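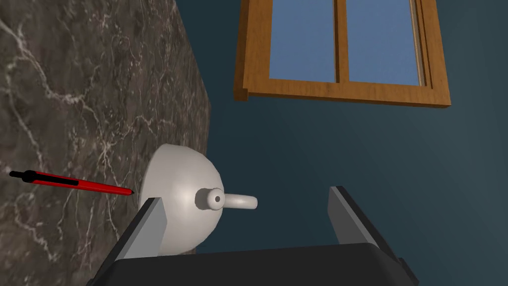
Chapter 9
Policing at a Distance: Response, Patrol and Consultation in Rural Areas

9.1 Scope of the chapter

Rural policing differs from urban policing mainly in the ratio of officers to area. A detachment may serve a small population and still be responsible for a large district, much of it reached by unpaved road. Most of the problems treated in this chapter follow from that ratio: long response times, single-officer patrols, late arrival of specialist units, and a heavy dependence on what residents report.

The chapter covers three matters. Section 9.2 defines response time and sets out how it is measured. Section 9.3 deals with patrol allocation. Section 9.4 considers the public meeting as a means of consultation, with particular attention to meetings called after a serious crime. Readers who have not covered call grading should return to Chapter 7 first.

9.2 Response time

Response time is the interval between the moment a call is answered and the moment the first officer reports arrival. It has three parts: handling, dispatch and travel. In towns the first two may account for much of the total. In rural districts travel is nearly always the largest part, and changes to call handling have a limited effect on the whole.

The district of Kimaro is used throughout the chapter as a worked case. It has 2,280 residents, of whom 2,000 live outside the village of Haveck, where the police station stands. The station has 19 officers on its full roll. Leave, court attendance and training reduce the number available on any one shift, and the roll should not be used as a measure of cover. 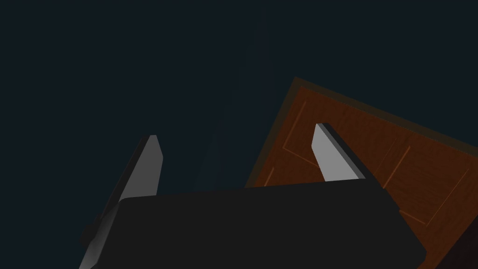
Fig. 9.1. Close view of a gripper against a dark background.

Average figures should be treated with care. A district average combines calls from the village, which are close to the station, with calls from outlying farms, which are not. Lysenko and Dmytriv recommend that the median be given separately for each patrol zone, together with the longest response recorded in the period. This practice is followed in the tables below.

9.3 Patrol allocation

Patrols may be allocated by population, by area or by past demand. Allocation by past demand is the most common method. Its chief weakness is under-reporting: where residents expect a slow response, minor offences may go unreported, recorded demand falls, and the zone receives fewer patrols in the next period.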